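Why does wood have knots and stripes?

Look closely at a timber floor, a fence paling or a chopping board. You will see lines running through it, and you might find a dark round spot or two. These marks are a record of how the tree grew.

What are the stripes?

A tree gets wider every year. It does this by adding a new layer of wood just under the bark. In spring the tree grows quickly and the new wood is pale. Later in the year it slows down and the wood is darker and harder. One pale band and one dark band together make a growth ring.

If you cut straight across a trunk, the rings look like circles. If you cut along the trunk, the same rings show up as long lines. People who work with timber call these lines the grain.

What is a knot?

A knot is the place where a branch joined the trunk. As the trunk gets wider, it grows around the bottom of the branch. The branch ends up buried in the wood. When the log is sawn into boards, the saw cuts through the buried branch and leaves a round or oval spot.

Knots are harder than the wood around them. The grain has to bend to get past them, a bit like water going around a rock in a creek.

Why are some boards darker than others?

Wood from the middle of a trunk is called heartwood. It is often darker. Wood from the outside is called sapwood, and it is usually lighter. Two boards can come from the same tree and still be different colours. When strips of wood are glued side by side to make a butcher-block tabletop, the colours end up next to each other.
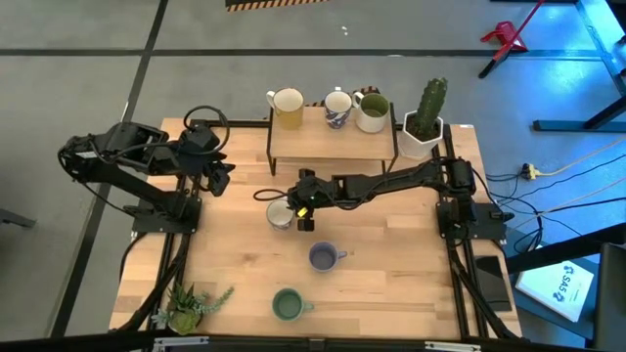 Try it yourself: make a grain rubbing

You will need a sheet of thin paper, a crayon with the wrapper peeled off, and a piece of rough, unpainted wood. An old fence paling works well. Ask an adult to check it for splinters.

1. Lay the paper flat on the wood.
2. Hold it still with one hand.
3. Rub the side of the crayon gently over the paper.
4. Look for lines that bend. There may be a knot close by.
5. Write on the back where you found the wood.

Words to know

Grain: the lines you see along a piece of wood.
Heartwood: wood from the middle of the trunk.
Knot: the part of a branch that was buried in the trunk.
Sapwood: the younger wood near the bark, which carries water up to the leaves.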